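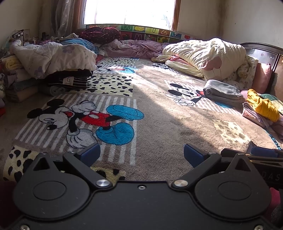 The league should drop goal difference as its first tiebreaker and use head-to-head results in its place. The rule has been in the handbook for 11 seasons without review, and last season showed what it does to a table.

Hawthorne and Plongate finished level on 74 points. Hawthorne had won both meetings, 2-1 at home and 1-0 away. Plongate had the better goal difference and took the promotion place. Most of that margin came from two matches in April against a Gimodex works side that had lost its manager, its goalkeeper and most of its midfield. Plongate scored 14 in those two games. Hawthorne had played the same opponent in September and October, when it was still fielding a full team, and won by a single goal each time.

Plongate did nothing wrong. A team is entitled to score as many as it can against whoever turns up. My complaint is with a measure that treats a seventh goal against a depleted side as equal to a winning goal against a direct rival.

The usual defense of goal difference is that it uses the whole season, while head-to-head uses only two matches. This is correct as far as it goes. A larger sample normally gives a better estimate. But the argument assumes the matches in the sample were played under similar conditions, and in a league of this size they are not. Squads change at the January window. Pitches in February are much worse than pitches in August. Part-time clubs lose players to shift work. The date on which you meet the bottom club is set by the fixture computer, and it can be worth five or six goals. 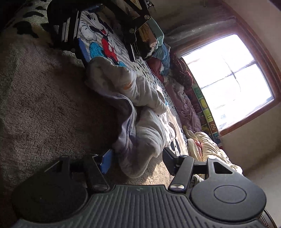

There is also the question of how teams behave once the result is safe. Under goal difference, a manager leading 4-0 has a reason to keep his first-choice forwards on the field. Under head-to-head, he can take them off and give minutes to younger players. I went through the team sheets from last season and found that the top four clubs made their first substitution later in matches they were winning by three or more than in matches they were winning by one. I would expect the opposite if rest and development were the main concern.

A second objection is that head-to-head becomes awkward when three or more clubs are level. It does require a mini-table, and the mini-table can itself end in a tie. The answer is a fixed order: points in the matches between the clubs concerned, then goal difference in those matches, then goal difference overall. It takes one paragraph in the handbook. The Venditz regional division has used this order for several years and its tables are published on time.

Cost is sometimes raised as well. The results software already stores every fixture by opponent, so the sort can be changed in the settings.

The stronger objection concerns the last day. With head-to-head, some clubs will know in advance that they cannot pass a rival on equal points, and a final match may lose some of its interest. I accept this. It happened to more than 20 spectators' worth of interest at most of our grounds, to judge by final-day gates – Hawthorne drew 598 for a match that still mattered, and few other clubs came close. A small loss there is a fair price for a table that ranks two level teams by what happened when they met.

The rule change needs to be submitted before the summer meeting if it is to apply next season.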